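Cable day on the two-arm bench

I finally got a whole day with the two-arm setup, and I'm so pleased with how it's running that I'm going to write all of it down before I forget the settings again.

Some background for anyone new. The bench belongs to the Bremska workshop, where I look after whatever has a motor in it. This cell has two arms, a two-finger gripper on each, and a controller that Tae-yang Won wrote most of the code for. It had clocked 596 hours since the last proper service, and in November it started doing something I didn't like: the left gripper would lose its connection at one particular wrist angle, come back a moment later, and carry on as if nothing had happened. Intermittent faults are my favourite kind (I know, I know) and I'd been itching to chase this one.

The culprit was the service loop. Somebody, and it was me, had left the cable a bit too short in the spring, so every time the wrist rolled past a certain point the plug took the strain. I put in a longer lead, gave it a nice lazy curve between the wrist and the gripper, and checked that it couldn't snag on the fingers at any angle the arm can reach. Then I did the same on the right, while the tools were out. If you're doing this at home or at work, move the wrist by hand with the power off first and watch the loop the whole way round. It's a lovely slow job and you'll spot the pinch point long before the motor finds it for you.

Next came the fingers. I pulled the bolts one at a time, cleaned the threads, put a tiny dab of the medium-strength threadlocker on each and torqued them to 2 newton metres. Two of them had backed out enough to turn with my fingertips! The screws at the finger tips are smaller, so those only get nipped up with the short driver.

Then the open and closed positions have to be taught again, and after that it's time for the reach check. For that I like a water bottle with a second, lower object tucked in close to it. The bottle is tall, see-through and shiny, the button is squat and blue, and between them they show up any sloppiness in where the arms think they are. 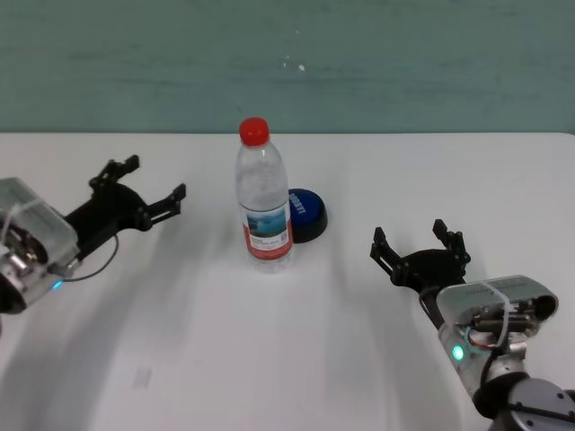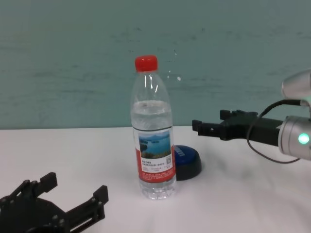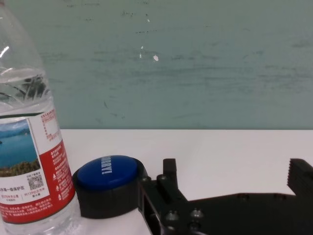

Posted by Teresa Jasińska
Mon 4 December
Filed under: workshop, arms, maintenance

The approach check is simple. Each arm comes in with its fingers open, stops short, and I look at the gap from the front and from the side. I write both numbers in the blue notebook, send the arm home, and do it again. I ran 8 approaches per side and the spread was tighter than it's been all year, which made me grin like a kid.

The wrist camera needed its offset redone too. Any time the fingers come off, the view shifts a hair relative to the jaw, and the old calibration file is useless. The new one is saved on the bench computer as cell_332, and please don't overwrite it, Tae-yang!

Still on my list: a proper strain relief clip for the left cable (I've ordered a bag of them in grey) and a fresh look at the right wrist, where I thought I heard a faint tick on the way down. It could be a bearing, it could be the bench. I'll have the cover off next time and find out.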